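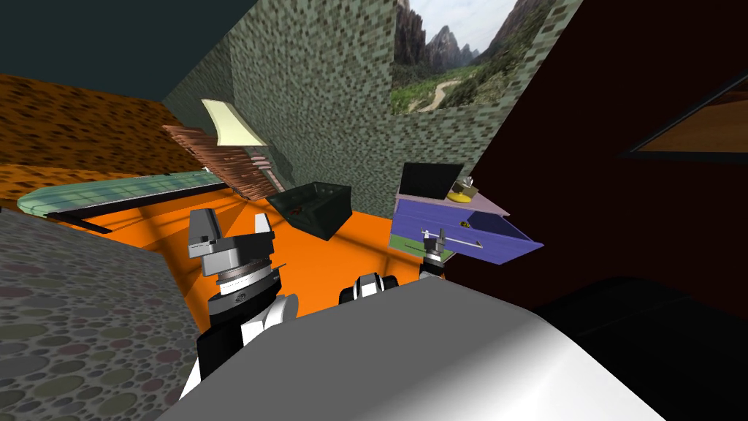
Thursday, October 1, 2026

Started at half past seven to get the drawer runs going before the cluster filled up. The aim for today was the one I wrote down last week: same arm, same controller, same room, two sets of fingers, and see whether the short squared tips we've been using are really worse on bar handles than the long tapered ones from Nazarenko. Everyone in the group has an opinion on this and I'd like to have numbers.

The plan was 300 attempts split evenly, so 152 for the squared tips and the rest for the tapered ones. I know that isn't an even split. The first 2 of the squared set were thrown out for a bad seed (the arm started inside its own joint limit and the solver refused to move), and I topped them up to keep the set whole. I've put that in the log so I don't get asked about it in March when the report is due.

Ran the squared tips first. I kept the Sendel controller on its default stiffness, which is higher than I'd set it by hand, but the Ovport people used default in their runs and I want to be able to put the two tables side by side. The randomizer does what it likes with the walls and floor. One colour scheme had spotted walls and an orange floor and it made my eyes hurt after twenty minutes of playback, but the policy didn't seem to care much. I'd expected it to do worse on the busy textures and I couldn't see a difference by eye. I'll do the proper breakdown tomorrow.

Most of the misses look alike. The arm comes in at a reasonable height, the fingers are open, and then it closes too early, so the tips meet in front of the bar and the handle gets nudged instead of held. A few times it hooked the bar with a single finger and dragged the drawer open anyway. The success check counts those because it only looks at how far the drawer has moved. I don't think it should. If you tried that on a real drawer with anything heavy in it, the finger would slip off or the wrist would fault. I flagged them as I went and will report both figures, with and without.

Coffee at ten. Marichka Kovalchuk came by to ask about the wrist camera and ended up staying for most of an hour. Her view is that the fingers are a side issue and the real trouble is what the wrist camera can see in the last part of the approach.
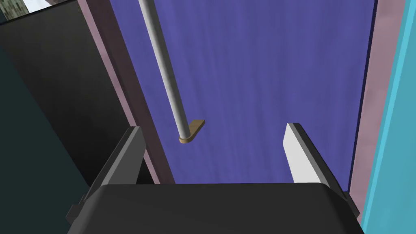

We went through a batch of approaches on the wrist view, stepping forward a bit at a time. The gripper body takes up the whole bottom of the view, and once the arm is close the handle has to sit between the two fingertips or the policy has very little to go on. She thinks moving the camera mount back and tilting it down would help more than any change of finger. I said the mount was fixed until the Morngate arm is in, and she said that in simulation it's one line in the config, which is true. I've added it to the list as a third condition, to be run after the fingers are finished and not before. If I change both at once I won't be able to say which one did it.

The other thing we noticed is the lighting on the fingers themselves. In some rooms one inner face comes out nearly white and the other stays dark grey. I don't know if that matters. The real fingers are matte and I'd expect them to look much more alike, so it might be worth narrowing the lighting range a little. Marichka says leave it wide. We didn't settle it.

Lunch at my desk, leftover rice.

Afternoon was the tapered set. I got through 79 before the job was bumped off the queue at quarter to three, so the comparison is half done and I shouldn't read much into it. For what it's worth, the tapered tips get behind the bar more cleanly when the drawer is square to the robot. When it's at an angle they're no better, and twice the long finger caught on the drawer front and pushed it shut. I hadn't thought of that. The squared tips are too short to reach, so they never do it.

I also tried dropping the stiffness for a handful of runs while I was waiting on the queue – not part of the set, just to look. The approach got sloppier but the pull was smoother, and the gripper stayed with the handle as the drawer moved. Might be worth a setting that changes over partway through. Sendel's manual says you can switch stiffness mid-motion, but the section on it is half a page long and the example doesn't run on our version. Wrote to their support and got the automatic reply.

Left at five. Resubmitted the rest of the tapered set to go overnight with the same seeds, and checked that the logging folder had space, as it didn't last time.

For tomorrow: finish the tapered set, redo the success check so it asks for contact on both fingers, split the results by drawer angle, and book the bench for when the Morngate arm turns up. Also return the calipers to the workshop.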